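Robot Learning Lab, Handout 4
Collecting Demonstrations in Simulation

Instructor: Bianca Roman
Lab assistants: Sang-wook Ryu, Obinna Aliyu

Read this before your first collection slot. Sections 1 to 3 cover what was said in lecture. Sections 4 to 6 are the working procedure. The write-up for this unit is described at the end.

1. What we are collecting

A demonstration is one recorded attempt at a task by a person driving the simulated arm. At every time step we store what the policy will be allowed to see (the camera image and the joint positions) together with what the operator commanded. The policy is later trained to produce the command from the observation.

The task for this unit is cabinet opening. The arm starts in a rest pose, reaches the knob on the cabinet, and pulls the door open past the threshold in the task file. An episode ends when the threshold is passed, when the operator presses stop, or when the step limit of 510 is reached.

The class target is 1000 kept episodes. Last year's class recorded 1862 and kept 414 after review. Most of the loss came from two causes: operators who pressed record late, and start poses that had not been varied. Both are easy to avoid.

2. Why the start states matter

A cloned policy is only reliable near the states it was trained on. If every demonstration starts with the arm in the same pose and the cabinet at the same angle, the policy can do well in training and still fail when the cabinet is turned slightly. Small errors also add up. The arm drifts a little off the demonstrated path, the next observation is one it has not seen, and the next command is worse.

We deal with this in two ways. The reset script, Weren, varies the arm pose and the cabinet position and angle before each episode. You also record some episodes in which you start from a bad position and recover. Recovery episodes are tagged separately, and they should make up one in five of your kept episodes.

Do not practice a mistake during a normal episode in order to show the correction. The learner cannot tell which part was deliberate, and it will copy both.

3. Operator differences

Two people will open the same door in different ways. One approaches the knob from the front, another from the side. If both styles are in the data and the learner averages them, the result may be an approach that goes between the two and misses. In lecture we looked at Nnamdi Ojo's plots of exactly this, with two clear groups of paths and a predicted path down the middle.

For this unit, approach from the front. Slow down before contact. Pull in a steady arc. Pauses longer than a second are a problem for a policy with no memory, as the observation does not change while the correct command does. If you need to think, think before you press record.

4. Before each session

Log in to Clerkby and claim a slot. Slots are 40 minutes.

Load the task file cabinet_open and leave the physics settings alone. If someone has changed them, the header on the session page turns yellow. Reload and it will clear.

Run Weren once without recording and look at the camera view. Check these things:

The arm base is on the table and has not sunk into it.
The cabinet rests on the tabletop and does not overlap the arm.
The knob is in view.
The door is closed.
Nothing is moving.

The camera is fixed and fairly close, so the upper part of the arm often leaves the view. This is expected. The joint positions are recorded separately, and the policy receives both. Do not move the camera to get the whole arm in. Episodes from a moved camera cannot be mixed with the rest. 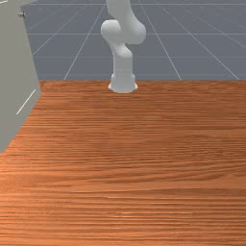 Figure 1. Cabinet task in the simulator, recording camera. The knob is near the top of the view at left.

Look at how much of Figure 1 is wood grain and floor grid. A policy trained on images may pick up on these, and a small training set makes this more likely. In Unit 5 we will change the table texture and measure the effect. For now, keep the default.

5. Recording

Press record with the arm at rest, wait for the green mark, then begin. Finish the motion and press stop. Enter one of three tags: success, recovery, or fail. Keep the fails. They are left out of training, but we use them later to train the success classifier.

If Weren gives you a start that cannot be solved, such as a cabinet out of reach, tag it fail and type "reach" in the notes field. Do not reset again without logging it. Skipping hard starts changes the distribution, and the log will no longer say so.

Save to Karico at the end of the slot. Files left on the workstation are cleared overnight.

6. Review

Each episode is checked by one other student. Play it back at normal speed and reject it if any of these apply:

The arm is already moving in the first step.
The door passes the threshold through a collision with the arm and not by a pull on the knob.
The tag does not match what happened.
There is a pause of more than a second after the start.

Disagreements go to Obinna Aliyu. Give the episode number and the step.

Write-up

Two pages, handed in through the course page by the end of July. Report how many episodes you recorded, how many were kept, and the reasons for rejection. Include a plot of your start poses. Then answer the following in a paragraph each.

a. Which regions of the start space are thin in your data, and what would you expect the policy to do there?
b. Pick one rejected episode. Would leaving it in have done harm? Say how you would test this.

Background reading is chapter 6 of the course reader (Esfahani) and the Pennington notes on distribution shift, sections 1 and 2 only.

Questions about slots go to Sang-wook Ryu. Office hours are at 3:30 in the lab.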